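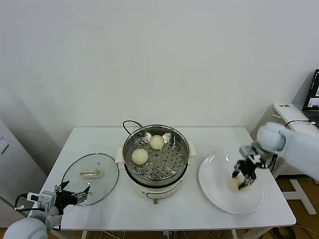

Chapter 4
Steam, Pressure and the Cost of Heat

Water is a stubborn substance. It takes a fair amount of energy to bring it to a boil, and then, having arrived, it demands a great deal more before it will agree to leave the pot. The second bill is the larger one, and it is the reason this chapter exists.

Every gram of steam carries that extra energy with it and hands it over the moment it touches something cooler. Cooks worked this out long before physicists had a name for it. Physicists named it latent heat, which made it sound shy.

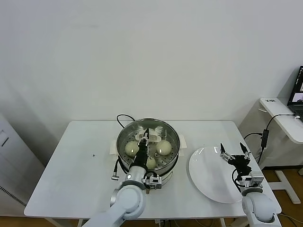 A gram of steam at the boiling point will therefore burn you far worse than a gram of water at the same temperature. Students tend to accept this on paper and then forget it near a kettle.

We will follow steam through three settings: a kitchen, the laundry at Harkau, and the Pradis heating plant, whose boiler has 40 valves and a manual that describes 13 of them. The arithmetic is the same in all three – only the repair costs differ. 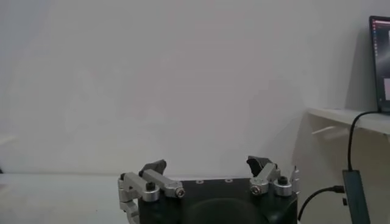

Figure 4.1 Gripper with metal finger linkages.

Before you begin, review the units in Chapter 3. You should be able to convert joules to calories without swearing. Section 4.1 starts with 200 grams of water and a thermometer.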